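Skelach Shared Workshop — Equipment Support
Ticket 117
Subject: Right arm, kitchen bench. Grip force drops at the sink position
Status: Open, awaiting replacement part
Component: Jadora hand, Okoth arm controller

Summary
The hand mounted on the right arm intermittently reports reduced grip force when the wrist is lowered past the level of the countertop. The fault has been logged at the sink and, less often, at the pot. Members who have booked the kitchen bench are asked to read this ticket before running their own programs.

Initial report
The fault was first noted in December during routine practice with the play kitchen. The controller returned a force warning, held position for 2 seconds and then released. Restarting the controller cleared the warning, but it returned within the same session. The arm had been recalibrated beforehand and no changes had been made to the hand firmware.

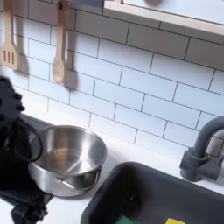 Jondton: We had the same warning on our own build with this hand, and the cause was the cable at the wrist. It was tied too short, so every low reach pulled on the connector. Please check the slack before replacing anything. Our warnings stopped once the tie was moved back toward the elbow.

Workshop response
The suggestion was followed. The cable tie was moved and the connector was reseated. The warning became less frequent but did not stop, and the cable is therefore considered a contributing factor only.

Steps taken
1. Joint limits compared with the saved configuration. No difference found.
2. Controller supply measured under load. Within the normal range.
3. Closing speed reduced from 100 percent to a lower setting. The warning appeared later in the cycle.
4. Low reach repeated at the sink with logging switched on.
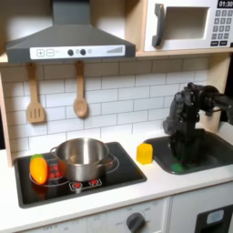

Step 4 was run with the reduced closing speed still in place. The log shows the force reading falling before the motor current does, which points to the sensor line and away from the motor itself. Some 600 cycles were recorded over the course of the work, and the warning was grouped almost entirely in the lowest part of the reach.

5. Same program repeated with the target moved to the pot. The rim requires a higher wrist position, and the warning was rare.
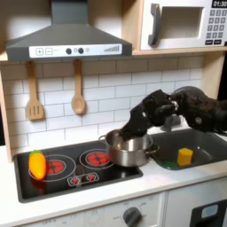 Step 5: fingers lowered into the pot on the cooktop.

Current assessment
The sensor lead inside the wrist is the probable cause. A replacement lead has been ordered. The old lead will be kept for inspection — please do not discard it.

Interim instructions
Programs that use the sink should be run at the reduced closing speed. Programs limited to the cooktop may continue as normal. If the warning appears, stop the program from the controller, save the log under this ticket number and leave the wrist cover in place.

This ticket will remain open until the new lead has been fitted and step 4 has been repeated without a warning.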